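November, bench notes, late afternoon

Second go at the long oval chain for the Wistbridge order. I cut 46 inches this time so I'd have some slack, and I'm glad I did, because I ruined two links at the clasp end right away (wrong pliers, my own fault). The jump rings from Biltov are softer than the last batch – fine for earrings, but I don't trust them under a heavy pendant. I closed 40 of them and five had a gap I could catch a fingernail in. Those went in the scrap jar. 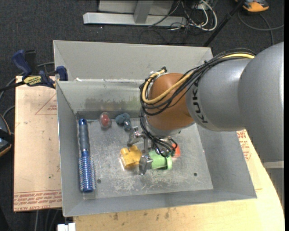 Matte finish next. I went over the leaf blanks with 400 grit, all strokes in one direction, and they came up a nice soft silver, no shine left at the tips. I tried going in circles on one spare and hated it! It looked like the floor of that gray metal bin, pale scratches running every which way. So straight strokes only, please, if anyone else picks these up before I'm back.

The Tanguy glue is still tacky on the crystal settings, so I haven't hung anything yet. I did lay one crystal leaf beside a plain one and the topaz looks much warmer against the matte than it did on the shiny sample. Really happy with that pairing.

Still to do: order stronger rings, maybe try Divix and see what their heavier gauge feels like. Recut the clasp end. Gold version after that, same length, and I need a clean strip of paper for it – the silver dust gets into everything.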